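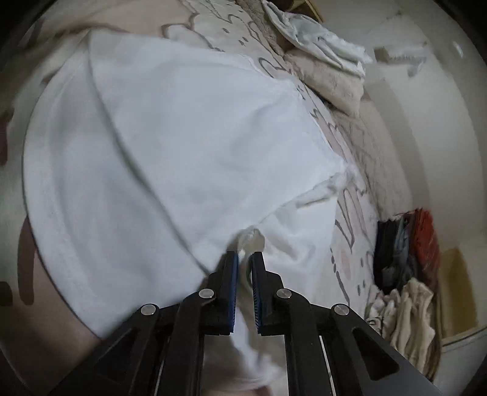

Hand gripper check, Miratau build, February

Pivot pins: all tight, no wobble. OK
Pad edges: OK, love how these grip!
Linkage: re-greased, due again at 4,000 cycles. OK 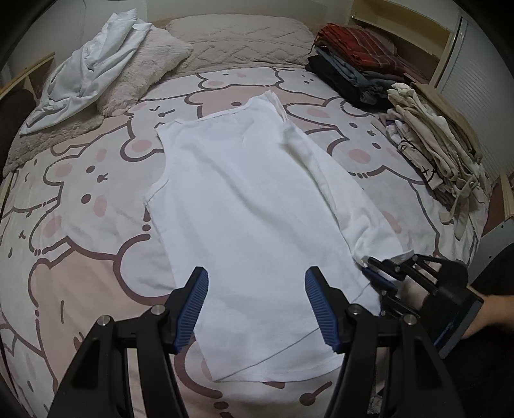

Pinch points: keep fingers behind the linkage. With two grippers over one shirt, as on the bear bedspread, call out before closing – jaws can meet. OK
Spare pads: 2 left, order more 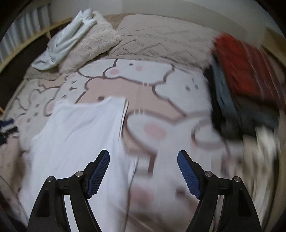
from Shih. Fit them as a pair.
Overall: pass, and so smooth now!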